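Re: [practice-list] Stop-smoking scripts, how long?

On the list last night someone wrote:

> My induction runs 30 minutes and clients say they drift off before
> the suggestions even start. Do I cut it or record it for home use?
> Also is the Zoslow workbook worth buying?

Cut it. Mine is 9 minutes now, used to be way longer. Recordings are fine for home but do the first session live, you need to watch the breathing. Got that from the Eltasthorpe weekend course and have stuck with it. 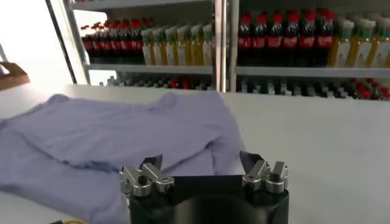

Lavender-blue shirt on the white table

Zoslow workbook — skip it unless you find one used. Good chapter on cravings, rest is padding. The Fuentealba scripts are shorter and teh wording is plainer. I read them out loud first and cross out anything I woudn't say to a neighbor. 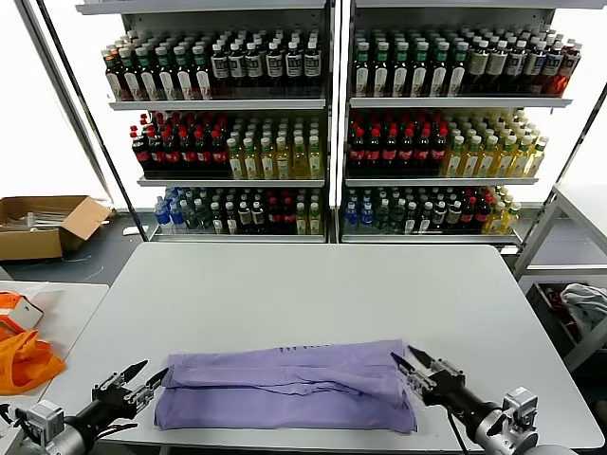 For the suggestions themselves, keep to one picture per session. Beach, staircase, whatever, not all of them. I had a client who hated stairs and I lost her right there. Household stuff works better for me — smoothing out a long-sleeved shirt, say, purple one laid lengthwise on a white table, a wrinkled fold along the top, creases across the middle. Slow hands, slow breath. Then straight to the cigarettes.

Script is under 800 words, can send. Anyone going to Jukstead in April? Need a ride back.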